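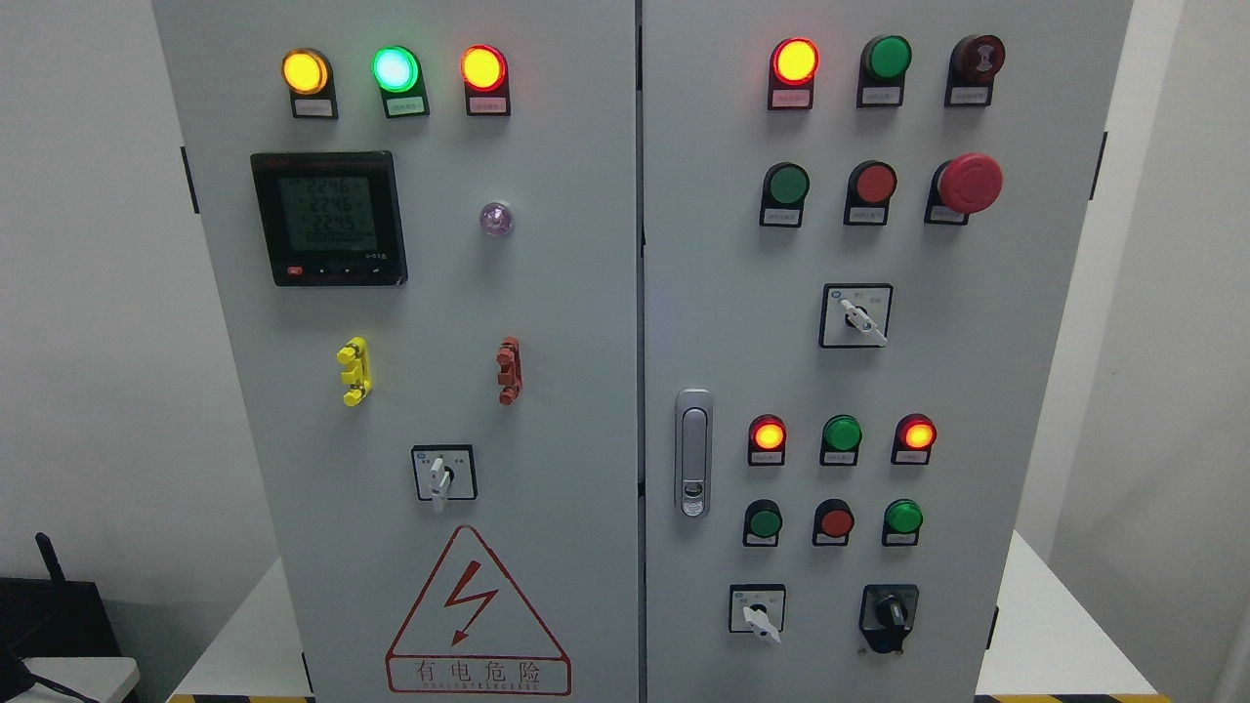

Who may turn the selector switch on the left-hand door?

Anyone who has signed the cabinet sheet and has a second signed person in the room with them. The sheet hangs on the back of the door to the passage, with the pen, when there is a pen.

Flundport Works, Switchroom Users' Meeting
Minutes, 15 August 2019

Present: Vilho Pelkonen (chair and minutes), two from Maintenance, two from Training, one from Stores, and the representative from Stodell, who stayed for items 1 to 4 and took the good chair.
Apologies: the Erdale office, which sent them after the meeting had finished.

1. Minutes of the last meeting

The May minutes were agreed after one correction. "The cabinet was found to be alarming" should read "the cabinet was found to be in alarm". Training said both were true at the time. The correction stands.

2. Matters arising

2.1 Passage door. Still sticks. Maintenance reported that it had been planed. Stores reported that it had been planed on the wrong side. To be planed again.

2.2 Translation of the manual. The manual runs to 176 pages and the translation agency, Tóth, has returned the first part of it. The English is very good. It covers delivery, unpacking and how to lift the cabinet off a lorry, all of which would have been useful before the cabinet came off the lorry. The chair will ask for the chapters on operation next.

2.3 Cleaning. The doors are to be wiped with a dry cloth. The spray previously kept in the room has been returned to the kitchen, where it was missed.

3. Lamps

Training asked once more for an agreed way of talking about the three lamps along the top of the left door. Trainees have been calling the amber one "the yellow", the red one "the orange" and, on one occasion, all three "the traffic light on its side", which led to a long conversation about whether red meant stop.

The chair said that on this cabinet the three lamps stand for the three phases of the supply, and that all of them being lit is the ordinary state of affairs. Red is a phase like the others and is not cross with anybody.

Agreed: the lamps are amber, green and red, read from the left. Stores asked for it to be minuted that the red looks orange. It is minuted.

The labels under the lamps were discussed. They are tiny, and the lettering defeats everybody in the room with or without glasses. Stodell offered larger English plates at a price. There was a silence, after which Training offered to use the label printer.

Action: Training to make English labels and fix them without covering the originals.

4. Meter

Maintenance went through the log. There are 253 entries so far, most of them consisting of the word "fine". The chair reminded the meeting that "fine" is a remark and not a reading. The meter shows three figures one above the other, and all three are to be written down with the number after the decimal point. A typical set has all three in the 224s, and people have got into the habit of writing the top one and a pair of ditto marks.

Stodell asked whether the small buttons along the bottom of the meter were being used. Maintenance said never. Training said sometimes. Maintenance asked Training what for. Item deferred.

Agreed: the buttons stay as they are until Tóth's next chapters arrive. Anyone who has already pressed something should tell the chair quietly. No questions will be asked beyond which button.

The representative from Stodell left at this point, and the good chair was reallocated.

5. Selector switch

The longest item, as usual. Training's practice sheet says to "flick" the switch. Maintenance objected to "flick", on the grounds that it is what one does to a crumb. Training suggested "operate". Stores said that if the sheet said "operate" people would stand there waiting to be told how.

After some time the following wording was agreed for the sheet:

Stand square to the left door. Find the white lever below the yellow and red fittings. Say out loud which way you are going to turn it. Turn it in one movement, let go, and look up at the lamps and the meter before doing anything else.

The chair asked that "the yellow and red fittings" be kept in, having watched two people begin at the wrong door. Maintenance would like it known that the yellow and red fittings are landmarks for this purpose and are not handles. One trainee has already hung a lanyard on one.

Training will run the practice with seven people per session at most. The floor in front of the cabinet is to be kept clear for 1000 mm, measured from the doors. The boxes of printer paper do not count as furniture and will have to go.
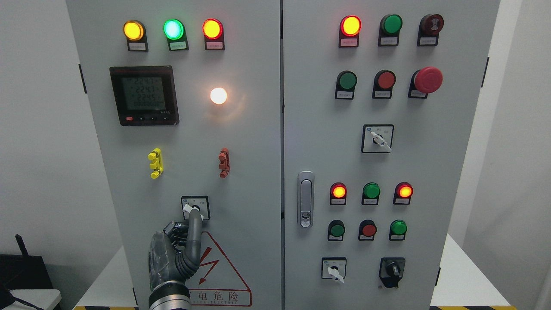

6. Warning sign

The triangle with the red lightning bolt, low on the left door, is to stay uncovered. The rota that had been taped next to it has been moved to the passage, and the tape marks will be seen to with a dry cloth (see 2.3).

Stores asked whether an English sign was wanted as well. The chair thought the lightning bolt made its case in any language. Maintenance wanted the English anyway. One to be ordered, of ordinary size, after last time.

7. Any other business

The kettle is not a switchroom matter and was ruled out of order. It was then discussed for longer than item 4.

The key to the right-hand door has been found in the biscuit tin. It is to be hung on the hook marked for it, which currently holds an umbrella.

8. Next meeting

Same room, date to be sent round by the chair. Bring own pen.

Actions
Maintenance: plane the passage door, correct side.
Training: English labels; new wording on the practice sheet.
Stores: English warning sign; removal of printer paper; removal of umbrella.
V. Pelkonen: write to Tóth about the operating chapters and to Erdale about what apologies are for.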